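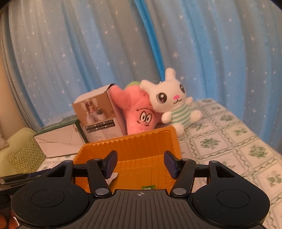

A ludoteca municipal de Prulero passou a cobrar multa por atraso na devolução de brinquedos, e a vila, que aguentou sem um suspiro a subida da água e o fecho da estação dos correios, descobriu que afinal tinha limites. A partir de outubro, quem ficar com um brinquedo emprestado para lá do prazo paga por cada semana a mais. Ficam abrangidos os jogos de tabuleiro, os puzzles, os triciclos e os peluches, categoria em que cabe uma estrela cor-de-rosa de boca sorridente, parecida com o Patrick Star, que fica atrás de um tabuleiro de plástico cor de laranja com a serenidade de quem não leu o regulamento. O regulamento, diga-se, tem 13 artigos e um anexo.

A decisão foi aprovada na última reunião da junta, já perto da meia-noite, depois de duas horas dedicadas à iluminação do coreto. Segundo o texto distribuído aos presentes, o catálogo da ludoteca soma 3.731 peças, contando como peça cada caixa e cada boneco avulso, mas não as peças que estão dentro das caixas. Houve quem pedisse esclarecimentos sobre este ponto. Os esclarecimentos foram dados e a dúvida aumentou.

O problema dos atrasos é antigo. A ludoteca abriu numa sala da antiga escola primária, com prateleiras herdadas de uma drogaria e um sistema de fichas em cartão que funcionava muito bem enquanto toda a gente soubesse onde morava toda a gente. O prazo era de quinze dias e cumpria-se mais ou menos como se cumprem os limites de velocidade na descida para o rio. Um comboio de madeira ficou oito anos em casa de uma família da rua de cima e voltou em melhor estado do que tinha saído, com uma carruagem a mais. O caso vem citado no preâmbulo do regulamento, embora não se perceba se como advertência ou como elogio.

Agora o prazo passa a ser de três semanas, renovável uma vez, desde que o brinquedo não tenha sido pedido por outra criança. A multa é de cinquenta cêntimos por semana, com um teto de quatro euros por brinquedo. Feitas as contas, ao fim de oito semanas deixa de haver qualquer incentivo financeiro para devolver seja o que for, pormenor que foi levantado na reunião por uma rapariga que ainda não tem idade para votar. A junta respondeu que contava com o civismo da população. A rapariga sentou-se, mas tomou nota.

Os peluches mereceram artigo próprio, o sétimo, e foi à volta dele que a discussão aqueceu. Prevê-se que cada peluche seja devolvido lavado, seco e, cita-se, "em condições de dignidade compatíveis com novo empréstimo". A redação inicial dizia apenas "limpo". A alteração foi proposta por um avô que, no inverno passado, levou para casa um urso com cheiro a sopa. Falta saber quem avalia a dignidade, e com que critérios. O anexo remete para uma escala de um a cinco, que ainda não foi publicada.

Há também a questão do apego, expressão que consta da ata. Vários pais alegaram que uma criança de três anos não distingue entre um empréstimo e uma adoção, e que arrancar-lhe um boneco dos braços por causa de um carimbo tem custos que não aparecem no orçamento. A junta cedeu em parte: haverá uma modalidade chamada "guarda prolongada", que permite ficar com um peluche até seis meses, mediante requerimento assinado. O formulário tem sete campos. Um deles pergunta o nome pelo qual o peluche é tratado em casa, para que a criança seguinte possa, querendo, dar-lhe continuidade. É a única parte do documento que toda a gente elogiou.

Quem não elogiou nada foi o café Jelto, mesmo em frente, que servia há muito de ponto de devolução informal. Deixava-se o jogo ao balcão, pedia-se um galão, e alguém o atravessaria para o outro lado da rua quando calhasse. Com o novo sistema, a devolução só conta quando entra no computador da ludoteca, e o computador só está ligado quando a ludoteca está aberta, ou seja, das duas e meia às seis, com encerramento em agosto e sempre que haja festa. O café afixou um papel na montra a informar que já não recebe brinquedos. No mesmo dia estavam três caixas em cima da arca dos gelados.

O programa informático chama-se Preltard e foi comprado com o que sobrou de uma verba para sinalética. Está preparado para bibliotecas, pelo que trata todos os brinquedos como livros e exige, para cada um, autor e número de páginas. A ludoteca resolveu a coisa escrevendo "vários" no primeiro campo e "1" no segundo. Durante os testes, o sistema enviou mensagens a metade dos sócios a lembrar que a obra "Triciclo vermelho", de vários, se encontrava em falta. Duas pessoas foram lá pedir desculpa por um triciclo que nunca tinham visto.

A oposição, que em Prulero se senta do lado da janela, votou contra e apresentou uma proposta alternativa inspirada na vila vizinha de Shenoy, onde não há multas e os atrasos são lidos em voz alta na abertura da feira mensal. O método terá dado bons resultados no primeiro ano. No segundo, conta-se, as famílias começaram a atrasar-se de propósito para ouvirem o nome ao microfone. A proposta foi rejeitada, mas ficou registado em ata que a instalação sonora de Prulero está avariada, circunstância que pesou na votação.

Quanto ao destino do dinheiro, o artigo nono determina que as receitas das multas revertam para a compra de brinquedos novos. Ora, se toda a gente cumprir, não há receita, e se não há receita não há brinquedos novos. Um morador perguntou se atrasar-se passava então a ser uma forma de mecenato. A mesa considerou a pergunta retórica e avançou para o ponto seguinte, que era a poda dos plátanos.

Entretanto decorre uma amnistia. Até ao fim de setembro, tudo o que for devolvido entra sem perguntas e sem multa, bastando deixá-lo no caixote grande à entrada. A adesão tem sido considerável, embora nem sempre rigorosa: além de puzzles e carrinhos, apareceram no caixote uma torradeira, dois livros da biblioteca escolar e um jogo de damas que pertence ao centro de dia e cuja ausência, até à data, ninguém tinha participado. A torradeira funciona. Quem a quiser reclamar deve dirigir-se à secretaria da junta, durante a manhã, com prova de que é sua.

Os requerimentos de guarda prolongada podem ser levantados no mesmo balcão. O impresso é gratuito, a fotocópia custa dez cêntimos.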